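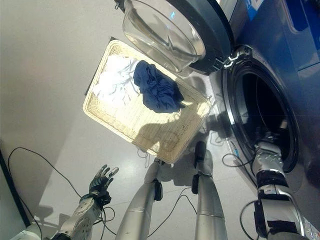 Section 18. Laundry transfer

18.1 Scope

The Trevance unit can move small loads between a front-loading washing machine and an open basket. It cannot yet complete a full wash day. Sorting by colour, checking pockets, treating stains and folding remain tasks for the householder. In the Lernlow home trial a load of 28 mixed items took 148 minutes to transfer, and the operator had to step in on several occasions.

18.2 Preparing the work area

1. Confirm that the wash programme has ended and that the door lock has released.
2. Open the door fully.
3. Place the basket on the floor below the door, within reach of both arms.
4. Route all cables clear of the basket and the drum opening.
5. Select LAUNDRY on the control screen, then UNLOAD or LOAD.

Note: Woven and plastic baskets are both suitable. Fabric bags collapse under the hand and should not be used.

18.3 Running the transfer

1. Press START and stand clear of the arms.
2. Observe the first reach into the drum. If the arm touches the door seal, press HOLD and move the machine base back slightly.
3. When the unit reports DRUM CLEAR, check the drum by hand. Socks and other small articles are frequently missed.
4. Press PARK before removing the basket.

Caution: Do not reach into the drum while an arm is inside it. Keep children and pets out of the room.

Caution: Duvets, curtains and garments with long straps must be handled by a person.

18.4 Faults

Code 2252 indicates that a grip has been lost three times in succession. Press HOLD, loosen the load by hand and resume. Repeated faults should be reported in writing to Ashley Mellor, Household Trials, Gullell.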